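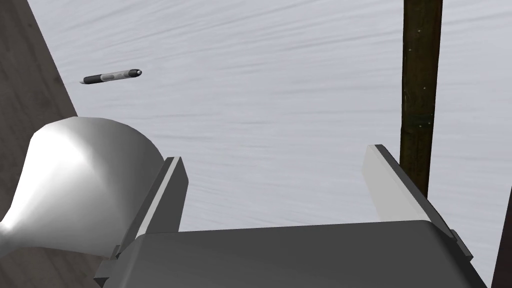 What stops a gripper from closing on an object it was never meant to touch? In our simulator, a contact check on each finger that runs before the close command is issued, and in the trials reported in this section that check read stale data.

4.2 Premature closure near unmodeled contact

The fault was first logged by Mamani on Oct 22, 2018, during a batch of pen-grasping trials in the Plindmont simulator. The arm approached the pen, halted short of it, and closed. The controller then reported a successful grasp and began the lift. Of 582 trials in the batch, 212 ended this way.

Figure 4 gives the wrist view with the gripper open during an approach. The pen lies beyond the fingers, up and to the left of the gap between them, and a large white object with a flared rim sits close to the left finger. Clearance on that side is the quantity of interest. The planner treats the rim as a convex hull, while the physics engine uses the full mesh – the two disagree most where the surface curves outward.

We traced the failure to two causes acting together. First, the contact flag for each finger was written by the physics thread and read by the controller without a lock. A brief touch on the outer face of a finger could set the flag, and the flag was not cleared when the touch ended. Second, the grasp test accepted contact on any face of the finger. A brush against a neighboring object therefore counted as contact with the target.

Neither cause was enough alone. With the flag cleared at every step but the grasp test unchanged, the false closures became rare and could not be reproduced on demand. With the grasp test limited to the inner pads but the flag left stale, the arm stalled until the watchdog expired. Condori and Sawatzky repeated both tests with the Kanico controller and saw the same split.

The corrected version clears the flag at each physics step and accepts contact only on the inner pads, and only when both pads report it. We reran 255 trials using starting poses drawn from the original batch. No false closure was recorded. The arm did touch a neighboring object in some of these runs, and the trial was then aborted and marked as a collision. We count those runs as failures.

One matter remains open. The lift was allowed to start on the grasp flag alone, with no check on finger width. On hardware, this would have moved the arm while it was in contact with an object outside the plan. A width check has since been added ahead of the lift, but it has been tested in simulation only.

Figure 4. Wrist view in simulation, gripper open, with the pen beyond the fingers and a white object beside the left finger.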